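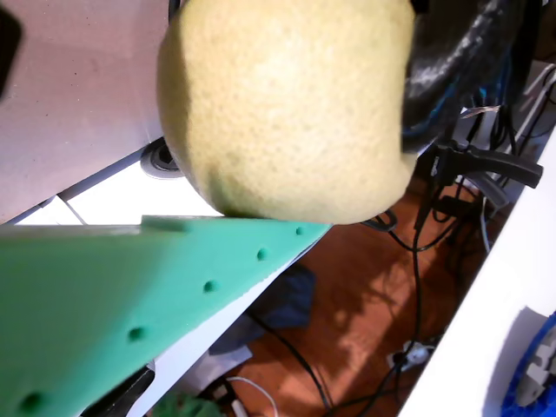 Viewer Support: Programme Fault Log

Subject: Drama episodes listed at the wrong time and recorded incomplete
Service: Doltora catch-up and recording
Opened: 10/12/2019
Priority: 2
Status: Resolved, monitoring

Reported problem

Viewers in the Lodville region have reported that the two-part winter story of the drama series Trindade did not record in full. The first part stopped before the closing scene. The second part did not appear in the planner at all, although the series link was switched on.

A total of 3,055 accounts held a series link for Trindade on the evening in question. Viewers outside the Lodville region have not reported the fault.

Initial checks

The broadcast itself went out complete. The master copy was played from start to finish and no break in sound or picture was found.

The channel had moved the first part to a later start to make room for an extended news bulletin. The new time was shown correctly on the channel's own website. The Lodville listings still carried the old time, and recorders followed the listings.

The second part had been entered as a single film under the title "Trindade: Flaltico" — the name of the island on which the story is set. It was therefore treated as a separate programme, and the series link passed over it.

Action taken

1. Listings for the Lodville region were reloaded from the channel's current schedule.
2. The second part was renamed and placed in series 4, with the correct episode number.
3. Both parts were added to catch-up in full. The incomplete version of the first part was withdrawn.
4. A test recording of the repeat was made on a regional recorder. It started and ended at the correct times.

Advice to viewers

Please delete the incomplete recording and restart the box before setting the series link again. Existing links may continue to show the old title until this has been done. Recordings of other programmes will not be affected.

Viewers who do not wish to record the repeat may watch both parts on catch-up until the end of December.

Further note

After the reload, 300 accounts still showed the old title. These were refreshed separately and the correct title is now displayed. The ticket will remain under review until the next regular episode has been broadcast. Any further report should quote the recorder model and the start time shown in the planner — a photograph of the planner page is helpful but not required.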